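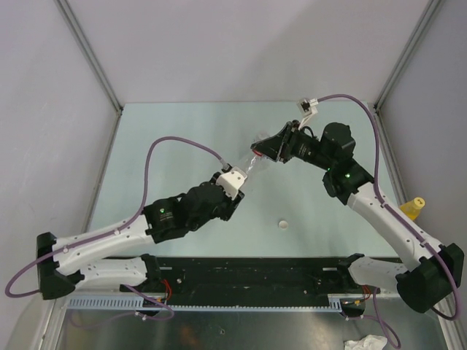

Ask anyone on the late shift and they will say the arms are fine, it's the queue behind the arms that wants looking at, Ingrid Hutchins told us in the first week, and she went on saying it until we started writing it down.

Figure 6. The two-arm cell at the Fultodton depot, with a clear plastic container between the grippers. A yellow bottle lies on the work surface at the right.

6. What changed on the floor

Before the Jalau cell was installed, handling odd containers at Du Plessis was a job with no name. Anything the main line could not deal with (crushed, capped, oddly shaped) went to a bench at the end, and whoever was nearest dealt with it. Seven people worked that end of the building. In interviews all of them described the bench as the worst place to stand, and five of them later told us they missed it.

The cell took over the bench work in April. Each arm carries its own gripper, and the pair can hold one container between them, which matters for thin plastic that folds as soon as it is picked up from one side. Over the study period the cell was offered 3,775 containers. It handed back 497 for a person to finish. Burnano's project plan had called these 'residual events'. On the floor they were called 'yours'.

The handed-back containers are where most of the new work sits. Under the old arrangement a crushed bottle arrived, was sworn at and was dealt with. Now it arrives after a machine has tried it, and the person receiving it has to work out what was tried, whether the cell has paused or is merely thinking, and whether the matter should be logged. The log offers a menu of reasons. During our visits the most popular was 'other'.

Mesfin Weldu, who had worked at the bench longest, became the cell's attendant without applying for the post. His job description was unchanged throughout the study and still mentioned a trolley that had since been scrapped. In practice he cleared stoppages, wiped down surfaces, moved cables that had worked their way somewhere unhelpful, and explained the system to visitors, a group that on one Saturday consisted entirely of us. He estimated that roughly a third of his shift went on talking about the cell, and asked that we count our interview towards it.

Management and staff disagreed on whether this was lighter work. Managers pointed to less lifting and fewer sore wrists, and the staff accepted both points. What the staff raised was pace. The bench had been unpleasant, but a person could slow down at it – a slow minute there went unnoticed. A stopped cell puts a message on the supervisor's screen. Two respondents said they now walked faster towards a stoppage than they had ever walked towards a break, and one thought this was probably what the money had been for.

Skill moved as well. Knowing which containers would collapse in the hand used to be common knowledge, picked up within a fortnight. New starters at Fultodton no longer pick it up, as they meet only the ones the cell has given up on, and they form a rather dark view of containers in general. Weldu began keeping a few awkward ones under his desk for teaching. The practice has no place in the training plan, and the tidying rota removed his collection twice while we were there.

We return to the matter of the queue in the next section. Hutchins was right about it.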